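4.2 Does a speckled counter really hide crumbs?

Sellers of kitchen surfaces often say that a dark, flecked counter "hides the mess" between cleanings. The claim turns up in the Vivthorpe showroom leaflet and again, almost word for word, in the Gridik buyer's guide. Neither gives a source. Mapplebeck's earlier household survey in Dandinville is sometimes cited in support, but it asked owners whether they were pleased with their counters, and people who have just paid for a counter tend to say they are. We do not think it tells us much about crumbs.

We therefore put the question to people who had no stake in the answer. The 258 participants looked at counters in the Ashworth test kitchens and marked every spot they thought needed wiping. Between them they made 1,122 marks. Each counter was seen under three kinds of light: overhead only, window only, and both together. A participant was free to lean or step sideways but could not touch the surface, a rule several of them complained about, and with some reason -- most of us check a counter with the flat of the hand.

The first difficulty is that "speckled" covers a lot of ground. Some surfaces carry flecks as large as a grain of rice. On others the grain is so fine that it reads as a single gray from a few steps away, and there the argument about camouflage is weaker than the leaflets suggest.

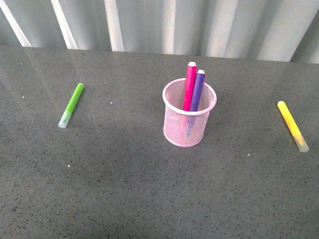

Figure 3. Dark gray counter with fine black, white and lighter gray flecks, glossy finish. Note the pale sheen toward the upper left.

A glossy finish makes matters worse for the claim. Where light from behind bounces off the counter, as in Figure 3, the flecks are competing with the sheen, and it is the sheen that people reported looking at. Many marks fell in bright patches where we had put nothing at all. One could say that the speckle hid the real crumbs and the shine invented new ones, but our marks cannot separate those two effects, and we would distrust any paper that said it could do so from data like these.

We are also wary of our own crumbs. They were toast, sifted to an even size, and pale. A smear of jam or a ring of dried milk may behave quite differently on a dark surface, and coffee grounds surely would. The leaflets, for their part, never say what kind of mess they have in mind.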